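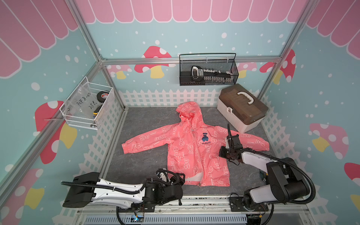
Progress report to Andow
Teaching by demonstration: children's outerwear folding
Palbridge workshop, 10 Jan 2020

Summary

Work in this period was on the two-arm garment task set out in our second work package. An operator steers both arms by remote control through the whole fold, and the joint positions, gripper commands and camera views are saved as one demonstration. We have 109 demonstrations on file that passed review. The target for the end of the grant is 1000. We are behind the schedule we gave in the proposal, mostly for reasons described under Delays.

What was done

The cell was finished in December. Both arms are fixed to the front rail and the garment is laid on the gray floor between them. We moved from towels to garments once the operators could finish a towel fold without stopping. The first garment is a hooded jacket with a front zipper. It is harder than a towel in two ways: the hood does not lie flat, and the zipper makes the front stiff along one line, so a fold across it tends to open again.

Operators are asked to start with the jacket spread out, front side up, hood toward the back wall. They may choose which sleeve to bring in first. We had fixed the order at the start and dropped that rule after 41 demonstrations, when it was clear that left-handed operators were slower and made more failed grasps under it.
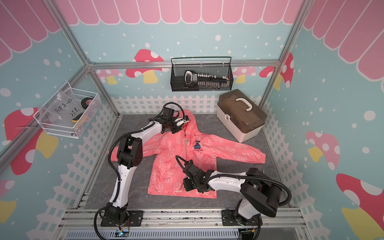 Teleoperated work on the jacket, left gripper beside the hood and right gripper low on the front.

Review of recordings

Each recording is watched once at double speed by someone other than the operator. It is rejected if a gripper pulls the garment off the floor mat, if a hand enters the cell, or if the final fold is open. Most rejections so far were for open folds. The notes from review go back to the operator the same day.

We also tried guiding the arms by hand, with the motors slack. It gave smoother paths for one arm, but moving two arms that way took two people, and they blocked the cameras. We have stopped hand guiding for this task and will keep it for single-arm work at Tukport.

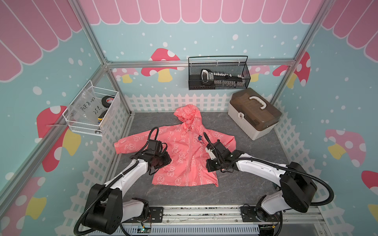

Jacket with the right sleeve closer to the body than the left.

Delays

Nine working days were lost to a fault in the right control handle, which dropped its signal when the trigger was held down. Macaraeg replaced the cable and later the whole handle. Recordings made with the faulty handle were removed and are not in the total above.

Training of new operators also took longer than planned. Closing the gripper on a single layer of cloth is the step they find hardest.

Next period

Continue with the same jacket until the reject rate settles, then add a second garment without a hood. Run the first training of the folding policy on the reviewed set. Send Andow a sample of recordings with the review notes attached.

Spending is within budget. We request no change to the total, but would like to move the unused travel money to operator hours.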